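Stitching and Thread Handling: Notes from the Illey Open Day

The training center at Illey opens its surgical robotics room to the public each May. I went for the sewing. I repair upholstery and canvas, and watching a needle driven by two thin arms turned out to be useful for work at the bench. Barnabás Jakab ran the demonstration and answered questions from 8 in the morning.

Hold the needle behind the point. A curved needle should be gripped on its body, well clear of the tip, and turned through the material along its own curve. Pushing it straight bends the needle and enlarges the hole. Jakab said most beginners at the console push. The same fault shows up in seat covers.

Use two tools. One holds the needle, the other steadies the work close to the entry point. At home, a pair of needle-nose pliers and a pair of blunt tweezers will do. Serrated jaws grip well but mark soft leather, so put a scrap of cloth between.
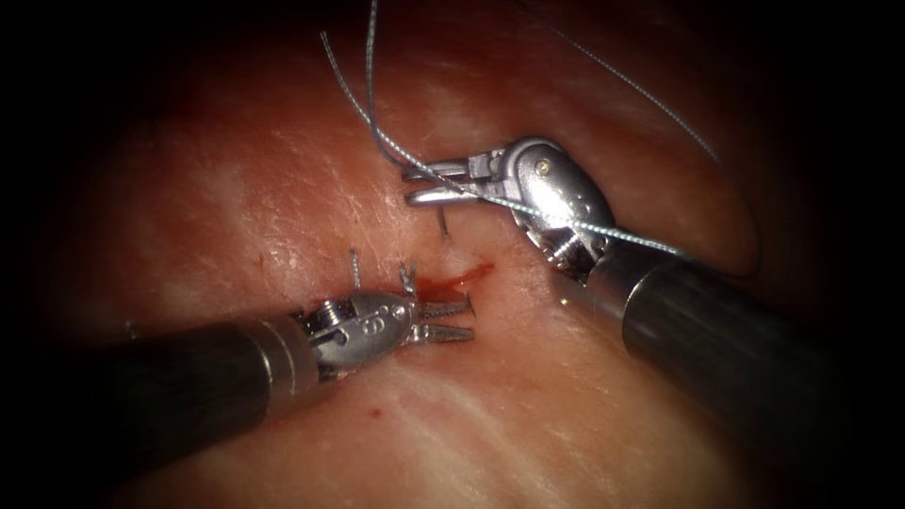
Keep the slack out of the way. Draw the thread to the side opposite your next stitch before you set the needle. Loose loops catch on the tool and pull the last stitch tight. For repairs by hand, I cut lengths of 24 inches – longer pieces tangle and fray.

Leave a tail. Trimming flush to the knot saves nothing and lets braided thread work loose. A quarter inch is enough on canvas.

Rest your forearms. The console has a padded bar for this. A rolled towel at the edge of the table does the same job and steadies the hands.

Practice on foam. The trainees start on pads before anything else. I use offcuts of seat foam covered with vinyl, and nearly five rows of stitches will show whether your spacing drifts.

Places on the console are limited and go by sign-up sheet. The Stotinau bus, route 449, stops at the gate. Bring reading glasses if you use them for close work; the printed handouts are in small type.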